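Rope chain (jewellery)

Rope chain is a type of jewellery chain in which small open rings are linked so closely, and at such a steady angle, that the finished piece looks like a length of twisted cord. It is one of the best loved of all chain patterns and one of the cleverest. A plain cable chain shows its workings at once, with each link passing through the next. A rope chain hides them. The eye follows two strands winding round each other, although there are no strands there at all, only rings.

The pattern is used for necklaces, bracelets, anklets and watch chains, and is made in gold, silver, steel and plated base metals. It can be woven by hand with very simple tools or turned out by machine at great speed, and both sorts are sold side by side.

Name and related patterns

The word "rope" is used loosely in the trade. In its strict sense it covers only chains in which every ring passes through several of its neighbours. In shops it is also given to any chain with a twisted look, including some Singapore chains (a flat curb pattern given a twist along its length) and foxtail and wheat chains, which are closer to plaits. Beaded and ball chains are a separate family, but fine ones can look remarkably like rope when seen from across a room, and sellers do mix them up.

A long necklace is also sometimes called "a rope", as in a rope of pearls. This use refers to length and has nothing to do with the pattern.

Structure

The basic unit is a round ring with a narrow gap cut in it. The gap must be just wider than the wire the ring is made from, so that other rings can be slipped in through it. Everything else depends on the relation between the width of the ring and the thickness of its wire, which chain makers call the aspect ratio. If the ring is too small for its wire, the next one will not go in. If it is too large, the chain flops about and the twist falls apart.

In the classic form, a group of rings is nested together with the gaps lined up, and each new ring is passed through the space left by those before it. The gaps are then turned, first to one side and then to the other, and it is this patient swapping from side to side that builds the double spiral. Done well, the gaps vanish completely into the body of the chain!

Solder is added at intervals to hold the rings in place. Not every ring is fixed to every other, or the chain would become a rod. The usual practice is to join the rings in pairs, leaving each pair free to shift a little against the next. A good rope chain therefore has a lovely slow bend to it, stiffer than a cable chain of the same thickness but still able to lie in a smooth curve round the neck or wrist.

Solid and hollow chain

Solid rope is made from solid wire. Hollow rope is made from fine tube, or from thin sheet wrapped round a core of cheaper metal that is later dissolved away in acid. Hollow chain gives a large, bright piece for far less gold, and it is comfortable to wear, but it dents easily and is difficult to mend. Once the wall of a hollow link is worn through, there is very little for the solder to hold on to.

The simplest way to tell the two apart is by weight. A hollow chain feels surprisingly light for its size. Sellers are generally expected to say which kind they are offering, and the weight in grams should be given with the price.

Diamond cutting

Many modern rope chains are finished by diamond cutting. The chain is held firmly on a drum, sometimes frozen in ice to keep it still, while a diamond-tipped tool shaves tiny flat faces along the outer edges of the links. No diamonds are left in the piece. The flat faces act as mirrors, and the chain throws out small points of light as it moves. The cutting removes metal, so it is best suited to solid chain or to hollow chain with a generous wall.

History

Chains that loop through one another to form a cord are very old indeed. Goldsmiths of the ancient Mediterranean and Near East made what is now called loop-in-loop chain, in which each ring is closed by fusing, pinched into a long oval and folded through the one before. The results are supple, rounded and often wonderfully fine, and many museum visitors take them for woven wire. Loop-in-loop is a cousin of rope chain and shares its great trick, that of hiding the single link inside a larger pattern.

The open-ring rope came into wide use much later, once drawn wire of even thickness was easy to get. Evenness matters enormously here. A slight change in the wire, hardly visible in a cable chain, adds up over hundreds of rings and pulls the spiral out of line. Long watch chains and guard chains helped to make the pattern popular, and chain-making machines later brought it within reach of far more buyers. In the late twentieth century thick gold rope chains became a proud part of hip hop dress, and the pattern has never really gone away.

Making by hand

Hand weaving survives as a craft taught in evening classes and small workshops. The maker winds wire round a steel rod to form a coil, saws along the coil to free the rings, and weaves them with two pairs of pliers. A loose binding wire is twisted round the finished part to keep the rings at the right angle until they have been soldered.

The amount of work is easy to underrate. A bracelet woven by the chain maker In-ho Gil at the Nallent workshop in Ostden used 1,348 rings, a number recorded on the card kept with the piece. Gil's teaching notes are cheerful about mistakes and advise beginners to start with copper, in rings large enough to see without a glass. They also warn against stopping for lunch in the middle of a turn — the hands forget which side they were on, and the next ring goes in the wrong way round.

The Lumwood method, named after the school where it was first taught, uses a notched stick to support the chain from below as it grows. Weavers who like it say it spares the fingers. Others find the stick gets in the way, and the argument is carried on with great good humour wherever chain makers meet.

Bracelets

Rope pattern suits bracelets very well. The rounded body has no flat side to turn over, and the chain rolls freely on the wrist without looking untidy. A bracelet takes harder knocks than a necklace, however, and the weakest point is nearly always the end, where the last ring of the weave meets the clasp. Makers usually fit a small cap or a soldered end ring to spread the strain.

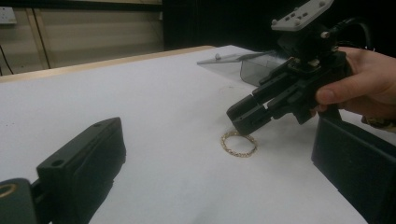

Gold bracelet on a white tabletop
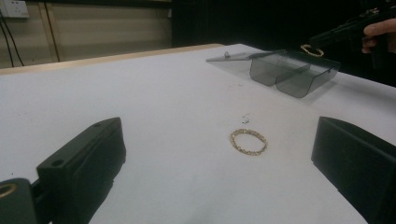
Can a broken rope chain be mended?

A solid one usually can, by a jeweller who has matching rings or is willing to make them: the damaged part is cut out, new rings are woven in, and the join is soldered. Hollow chain is much harder to repair, and the cost of the work may be more than the chain is worth.

Clasps

Lobster clasps are the most common fitting on modern pieces. They are strong, can be worked with one hand after some practice, and are cheap to replace. Bolt rings are lighter and suit thinner chains. Barrel clasps, which screw together, follow the rounded line of the rope beautifully but can work loose on a bracelet, and box clasps with a safety catch are often chosen for heavier pieces.

Sizes

Rope chain is sold by thickness in millimetres and by length. A chain of 2 mm is light enough for a small pendant, while one of 8 mm is a bold piece meant to be worn by itself. Thickness is measured across the outside of the twist. Because the rings overlap so heavily, weight climbs quickly with thickness, and buyers are often startled by the difference between two chains that look fairly close in size.

Wear and care

The chief enemy of a rope chain is kinking. If the chain is bent sharply, the rings at the bend are forced apart and may never settle back into the spiral. It should be stored flat or hung up, and should not be wound tightly round a card. Heavy pendants are best kept off thin rope chains, where the bail (the loop the pendant hangs from) rubs at the same few rings.

The many small gaps collect soap, skin oil and dust. Warm water with a little mild washing-up liquid and a very soft brush will clear most of it, followed by a rinse and careful drying with a lint-free cloth. Plated chain needs a gentler touch, as brushing slowly wears away the surface.

Collections

The Palaniappan Collection in Ostden holds 33 rope and loop-in-loop chains, among them several unfinished lengths with the binding wire still in place. These are a real treat for anyone curious about the craft, as the turn from one side to the other can be followed ring by ring. The display was rearranged in January 2022, and the unfinished lengths now have a case of their own beside the tools.

See also

Cable chain
Curb chain
Foxtail chain
Loop-in-loop chain
Wire drawing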